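Section 8: Setting Up Your Watchlist and Spoiler Shield

Your Okard box can follow a TV drama for you, remember which episode you fell asleep during, and keep the internet from telling you who dies. It does the third job only if you finish this section. Have your remote and your Okard account password handy. The password is the one you made up in a hurry.

Before you start

The box must be connected to your home network (Section 3) and updated to software version 18 or later. Older versions have a Watchlist but no Spoiler Shield, so you'll be following your shows with the same protection as everyone else.

Adding a show

1. Press HOME, then choose My Shows.
2. Select Add and type the title. Accents are optional. Typing "Lo" will find the crime drama Lò, along with every other title containing those two letters, of which there are many.
3. Highlight the show and press OK.
4. Choose your starting point: First Episode, Latest Episode, or Where I Left Off.
5. Press SAVE. A small star appears next to the title.

Note: Where I Left Off works only for episodes watched on this box. It can't know what you saw at your sister's house.

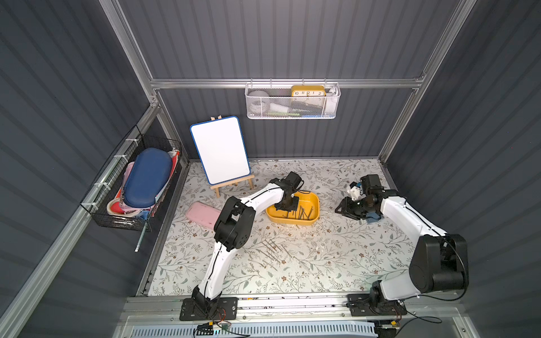 Can two people in the same house be at different points in the same show?
Each profile keeps its own place, so one of you can be finishing season 3 of Markton while the other is still meeting the cast. Create the second profile under Settings > People before adding the show, or both of you will share one bookmark and, shortly afterward, an argument.

Turning on Spoiler Shield

1. From My Shows, highlight a starred title and press MENU.
2. Select Spoiler Shield.
3. Pick a level. Low hides episode descriptions. Medium also hides thumbnails and guest star names. High hides all of that plus cast news, award clips and the interviews in which an actor says how much they will miss everybody.
4. Press OK, then BACK.

The shield lifts for each episode once you reach the closing credits. If you stop earlier, you'll be asked whether you finished. Answer truthfully. The box takes your word for it.

CAUTION: Spoiler Shield covers the Okard menus and the Okard phone app. It has no effect on social media, group chats, magazine covers or coworkers.

CAUTION: High also hides the episode count for the season. Some viewers find it upsetting when a finale arrives unannounced. If you are one of them, choose Medium.

Following a cast member

You can follow a performer as well as a show. The box will then list new roles, guest appearances and talk show bookings as they are scheduled.

1. Open any episode page and scroll down to Cast.
2. Highlight a name and press the star button.
3. Choose All Appearances or Leading Roles Only.

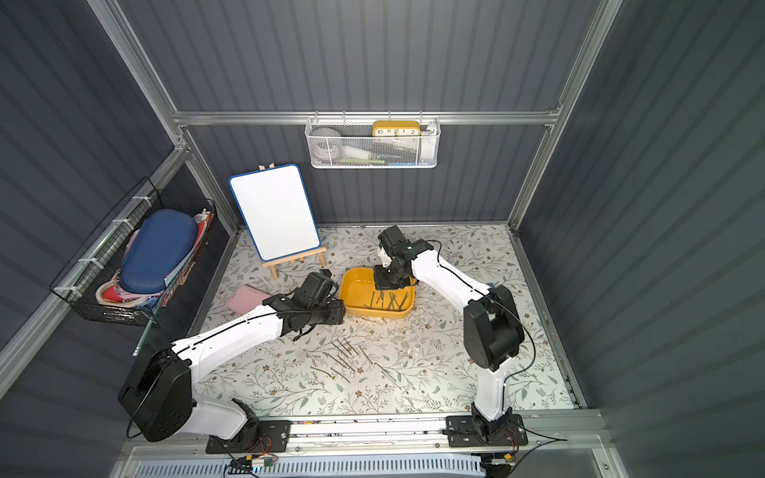
Think hard before picking All Appearances for anyone with a long career. A reliable character actor can add 119 entries to your list in one go, and a good part of that will be playing a doctor with one line. To thin things out, go to My Shows > Sort > Hide Reruns.

Note: Voice roles are listed separately. The lead from Jarkoveck may turn up under Children's Programming as a badger. The listing is correct.

Removing a show

1. Highlight the title in My Shows.
2. Hold the star button until the star goes dark.
3. Choose Remove and Forget, or Remove but Keep My Place.

Pick the second option if you're leaving in anger over a plot twist. Your place is saved for 18 months, in case the writers bring him back.

If the star doesn't appear

Check that you pressed SAVE and didn't just leave the screen. If you did press it, restart the box by holding POWER for 8 seconds and try again. Titles that are no longer licensed in your region show a gray star and can't be added. For gray stars that used to be gold, see Section 11, Missing Programs.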